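What We're Buying First (and What Can Wait)

August 2025

I've had the budget sheet open all week and I'm still grinning at it. We finally have a yes for the second bench! A small yes, with a ceiling on it, but enough to stop dreaming and start making a proper shopping list.

For anyone new here, I work in a small lab in Foltville and we spend our days on table tasks with two-handed robots. Plates, food, cups, all the stuff a person does at lunch without thinking. The big money is already committed, so this list is the small and medium things, and I love the small and medium things.

First on the list is hands. Or parts for hands, I should say. The fingers and thumb covers are what I want on the shelf before anything else, and I asked Trilolen to quote a spares kit on its own, separate from the service plan. It came back at 339 dollars per kit, and I want 6 of them. Yes, six! A bench waiting on a thumb cover costs us far more than a box in a drawer.

Second, cables. I put down 200 dollars for these and then went back and wrote "do not cut" next to the line. Measure the longest reach your arm makes, then measure it again with the forearm turned, then order the next length up. I learned that with a tape measure in one hand and the wrong cable in the other.

Third, the table and the walls. We got three prices and the one from Pitkänen was my favorite by a mile - plain white top, rounded corners, and they'll deliver to the loading door in September. The Trillthorpe table was cheaper but has a shelf underneath, right where our arm mounts need to go. Plain light panels for the back, same as the bench we have now. I like how easy it is to pick out a plate on all that white.

And then my favorite line, the one I had to defend: 100 dollars for props and groceries. Plates, mostly plastic ones, plus real cake when we want it. (Fake food is on the list too, but a soft slice with fruit on top is a different problem from a rubber one, and I want both.)

The pink plate at the bench, once bare and once with cake:
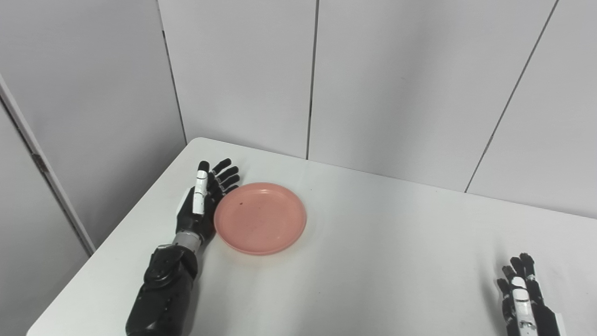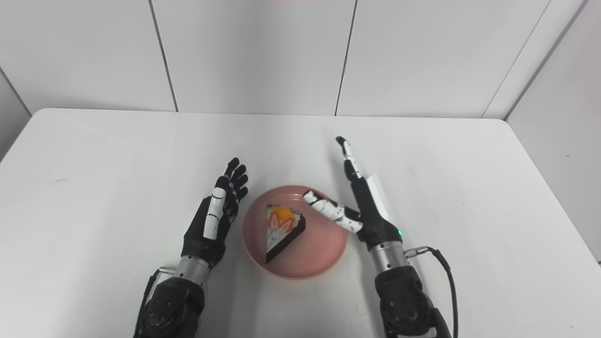

Bench Notes, No. 6

Still undecided: a second set of wrist connectors now or in the next round. I keep moving that line up and down the sheet. If the freight on the table comes in lower than the quote, the connectors go on this order. If it doesn't, they wait, and I'll spend the leftover on more plates. I've already got my eye on some deep ones with a wide rim, and a few bowls to go with them.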